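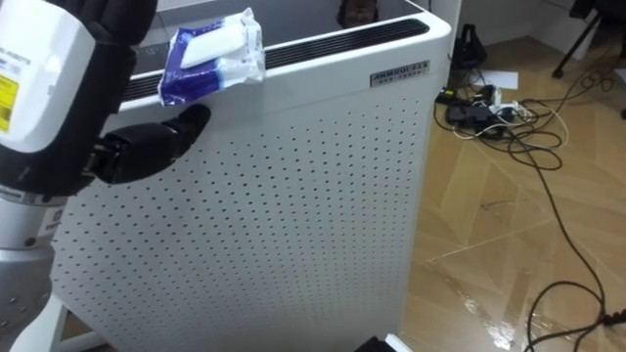
Attachment 1: white tower unit, wipes pack on top

Ticket: Air purifier drops off the network overnight
Product: Lultader tower purifier, connected through the Zokimico app
Opened: June 30, 2024
Status: Closed

Problem as reported
The purifier runs fine from the buttons on the unit. In the Zokimico app it shows as offline every morning and comes back only after I pull the plug and put it in again. The schedule doesn't run either, so the fan stays on whatever speed it was left on the night before. Filter life reads 135 days and hasn't changed in over a week. The other devices in the same app, a hall lamp and a thermostat, stay connected.

Already tried
Restarted the phone. Deleted the app and installed it again. Moved the router to a higher shelf. No change from any of these.

Reply from support
Please check which network the purifier is joined to. In the app, open the device page, then Settings, then Network. If your router uses one name for both bands, the unit can lose its place when the router moves devices between them. Set up a separate name for the 2.4 band and join the purifier to that one only. Also let us know the router model and whether it restarts on a timer.

Update from customer
Router is a Stumari, supplied by the internet company. Both bands had the same name. I split them and joined the purifier to the slower one. Pairing took 2 tries. The first time it stopped at the code screen and I had to hold the power button until the light blinked.

The router does restart on a timer. It was set for 3 a.m., which I didn't know. The purifier was still offline the next morning, but the lamp and thermostat were fine.

Reply from support
Thank you, that narrows it down. After a restart the router may give the purifier's old address to something else. The lamp and thermostat ask for a new one, but older firmware on the purifier does not. Please reserve an address for the purifier in the router's device list, then run the firmware update from the app with the phone in the same room. Leave the unit plugged in until the light is steady.

Update from customer
Address reserved. The update failed once at 7 percent and went through on the next attempt. I left the restart timer on to test it. The unit was online in the morning and the schedule ran. Filter life is counting down again — it lost several days all at once when it reconnected.

One leftover: the app has the time zone as Bermúdez, and I can't find that in the list to change it. The clock is right, so I have left it alone.

Reply from support
Bermúdez is the name saved for your home in the app, shown in the wrong field. The display error will be fixed in the July app release. No action needed on your side. Closing this ticket. Reply here to reopen it if the unit goes offline again.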